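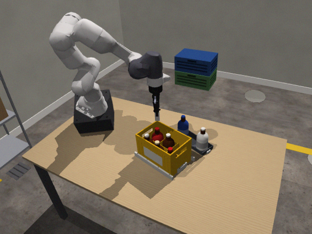 A yellow bottle crate on a light wood-grain table.

Your questions on the Darneck records bylaw

I've had a pile of emails since council passed first reading, so I've put my answers in one spot. I'm Nestor Villanueva, I write the Darneck council newsletter, and I'm a resident with opinions – not a lawyer!

What does the bylaw change?
Right now you can ask the clerk for any contract the town has signed and you'll get it within 14 days. Under the new wording, anything under review by the town's own auditor stays sealed until the review is done. There's no deadline for finishing a review. That's the bit that bugs me.

Is it law yet?
No. It's had one reading out of three. Second reading is on a Wednesday in November, at 6 in the evening, in the Ulledar Street hall.

Who voted for it?
Four in favour, three against. Councillor Aquino moved it and says it protects staff from having their names dragged around before anyone's looked at the facts. I think that's a fair worry (I really do), but you could black out the names and still release the numbers.

Does this have anything to do with the Pelus paving contract?
Everybody asks me this one. The Pelus file has been under review since spring, so yes, it'd be sealed if the bylaw passes as written. Whether that's why it was drafted, I couldn't tell you. I've asked twice and I'm still waiting for an answer.

What about requests I've already sent in?
The clerk's office told me anything received before third reading gets handled under the old rules. I've got 23 of my own in the queue, so I'll be holding them to it.

Can I speak at the meeting?
Yep, you get five minutes. Put your name down with the clerk by noon the day before. Roughly 100 chairs in the hall, so come early if your knees are like mine.

I can't make it. Can I write in?
Sure – letters go in the public package as long as you include your full name and street. Keep it to one page and they might even read it.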